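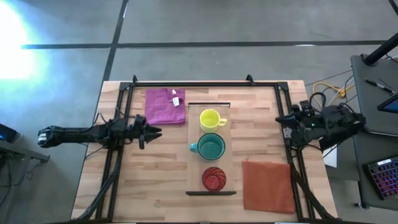 Darkstead Tabletops is hiring a full-time bench worker for the glue-up and finishing room. We build butcher-block tops for kitchens, workshops, schools and small restaurants, and we repair older ones that people bring in. Most of the work is in strips. A typical top is like the one in the photo, with narrow pieces of pale tan, cream and pinkish-brown wood laid side to side, and the person we hire will spend a large part of each shift deciding which strip goes next to which. You need an eye for color and the patience to turn a piece over and look at the other face before the glue goes on.

The job

You will work under Tudor Gavrilă, who runs the room and has final say on what leaves it. The main duties are:

Sorting milled strips by color, grain and length
Setting up dry runs and marking the order
Spreading glue, clamping, and scraping squeeze-out
Flattening tops after the clamps come off
Sanding, easing edges and oiling
Filling small knots and checks
Wrapping finished tops for pickup or freight
Keeping the glue log and the moisture log up to date

About one day in five goes to repairs. These are mostly tops with open seams, burn marks or water damage near a sink. Some come in with old varnish that has to be scraped off by hand.

What we ask for

At least one year of paid work in a wood shop, a cabinet shop or a similar trade. A finished two-year woodworking program also counts. You should be able to read a tape to the sixteenth, do fractions without a phone, and write a note that another person can follow. You must be able to help carry a top with a partner and stand for most of the day. Experience with hand scrapers is useful. Experience with a wide-belt sander is useful too, but we can teach it.

Please do not apply if you are sensitive to maple or walnut dust. We have dust collection at every machine and provide masks, but there is still dust.

Hours and pay

Shifts are eight hours with a paid half-hour lunch. The early shift starts at 6:30 and the late shift at 9:00, and we try to keep people on the one they prefer. Starting pay is $3552 a month before taxes. During the first 60 days it is $2528 plus a weekly training payment, and we will give you the full numbers in writing before you accept. There is a tool allowance of up to $700 a year, paid back against receipts. Clamps, glue, abrasives and finish are supplied by the shop. The shop closes for two weeks in August and that time is paid.

Overtime comes up before the holidays and is optional.

The shop

We are at 276 Breker Street, in the brick building behind the tile warehouse. The bus stops at the corner and there is parking in back. The glue-up room is heated in winter. The mill room is not heated very well, so bring a sweater.

How to apply

Send a short letter and a list of past jobs to the shop address, or drop them at the front counter before noon. Tell us what you have made, what wood you used and what went wrong with it. Photos are fine but not required. We would like two references, and at least one should be a person you worked for.

If your letter looks like a fit, we will ask you in for a paid half-day trial. You will glue up a small board and flatten another one. Wear closed shoes and bring your own safety glasses if you have a pair you like.

Posted 22 Apr 2021. The listing stays up until the job is filled.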